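Plirkwood Residents' Association
Minutes of the Keys and Storage Meeting
February 19, 2025, laundry room, Olteanu Building

Present: Wim De Graaf (chair), residents of units 2A, 2C, 3B, 4D and 5A, and the minute taker (4A). Unit 1B listened from the hallway and asked to be recorded as present. So recorded.

Apologies: 3A, who had dinner plans, and 5C, who did not say.

1. Minutes of the last meeting

Approved with one correction. 2C did not "storm out." 2C left at normal speed.

2. Bike room

The bike room still has two bikes that no resident admits to owning. The notice taped to them in the fall has come off and been taped back on by someone with better tape. Wim proposed a new deadline of the end of March, after which the bikes go to the repair shop on Zuvdale Street. 4D asked whether this was the same deadline as last time with a different month in it. Wim said it was. Passed, with 4D abstaining.

3. Keys

This item was scheduled for ten minutes and took most of the evening.

Wim reported that the association is responsible for 38 keys according to the list in the blue binder. He had checked the key cabinet against the list and could match 37. The missing one is for the upstairs utility closet. 5A said the utility closet has not been locked in years. Wim said this was a separate problem and would get its own item next time.

3B asked who wrote the list. The handwriting was passed around and several people were accused.

Discussion then moved to labels. Under the present system some keys have a tag, some have masking tape, and one has a drawing of what might be a boiler. 2A suggested stamping unit numbers directly on the keys. 5A objected that anyone who found a dropped key on the sidewalk would then know exactly which door to try. 2A said that whoever found it would still have to get past the front door, and was reminded about the front door (see item 4).

Colors were proposed. Wim suggested green for shared rooms, red for anything involving water or electricity, and blue for the roof. 2C asked what color the laundry room would be, given that it is a shared room with both water and electricity in it. There was a long silence. The laundry room will be green.

4D asked for it to be noted that he can't tell red from green under the basement light. Agreed that tags will also have words on them, in block capitals, written by someone other than Wim.

Wim obtained a quote from Clunov Hardware on new tags and rings. The total is $90, including a small hook board. 3B felt this was a lot of money for something to hang keys on. 5A pointed out that we paid more than that for the locksmith in the fall, and got only one door open.
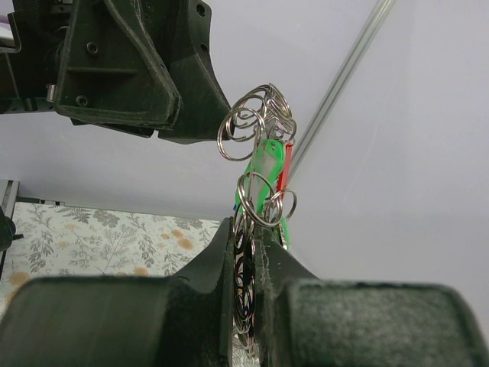
Rings came up next, and the mood did not improve. 2A's position is that the association needs no new ones, as there are plenty in the cabinet already. Wim's position is that there are plenty in the cabinet already joined to each other. The minute taker sides with Wim. When the rings are hooked together in a knot like that, large ones through small ones, with a green tag hanging down the middle and a thin strip of red one peeking out from behind it, you have to take the whole bundle apart to read anything. 1B offered from the hallway to do the untangling in front of the television. Accepted before 1B could think about it. Fingernails are at 1B's own expense.

Decided: buy the tags and the hook board from Clunov. Hold off on new rings until 1B reports. One key per hook, one tag per key, and no linking of rings to other rings for any purpose.

4. Front door

Still doesn't latch unless you lift it. Wim will call the installer again. 2C will call also, in a different tone.

5. Other business

5A would like whoever is borrowing the step stool to stop. The step stool was found to be under the minute taker.

3B asked if the meeting could be held somewhere with chairs next time. Referred to next time.

Actions
Wim: order from Clunov, call the installer, look for the utility closet key in his other coat.
1B: rings.
4D: block capitals.
2C: call the installer.
Minute taker: return stool.

Next meeting in March, date to be posted by the mailboxes. The meeting closed when the dryer finished.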